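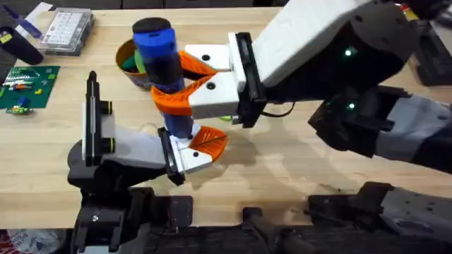 Photo: Arlo Mercado / Pimadau

Section 4. Getting the Bench Ready

The Carretero bench arrives with a pale wooden top that looks its best for one afternoon. After that it is a workbench, and the steps below assume you plan to work on it.

4.1 Placing the bench

1. Pick a spot with a solid floor. Carpet counts as a floor only in the legal sense.
2. Put the bench where it will live before you tighten the legs. It weighs more than it did in the store.
3. Turn each leveling foot by hand until the top stops rocking. Folded cardboard is a popular alternative and we would like it to be less popular.
4. Tighten the leg bolts with the supplied wrench, then check the feet again.

Note: Spare bolts are part no. 417. Keep the bag. You will throw away the bag.

4.2 Finishing the top

1. Wipe off the dust with a dry cloth.
2. Rub on a thin coat of oil, going with the grain. If you can see a puddle, that coat was not thin.
3. Wait 10 hours. Overnight is easiest.
4. Sand lightly with 200 grit and oil once more.

Caution: Oily rags can catch fire on their own. Lay them flat outdoors to dry, and do not ball them up in the trash.

4.3 Round things

Cylinders, such as a capped blue one with a black band around its middle, will find whichever way your bench slopes. Before you start:

1. Set the cylinder on its side in the middle of the top and let go.
2. If it leaves, return to 4.1, step 3.
3. Between jobs, park round items in the Brandell tray (sold separately, sorry).

Note: Standing a cylinder on end is fine until someone bumps the bench. Someone will bump the bench.

Questions about missing parts go to Candela Paredes at the parts desk, Monday mornings. Please have your packing slip handy.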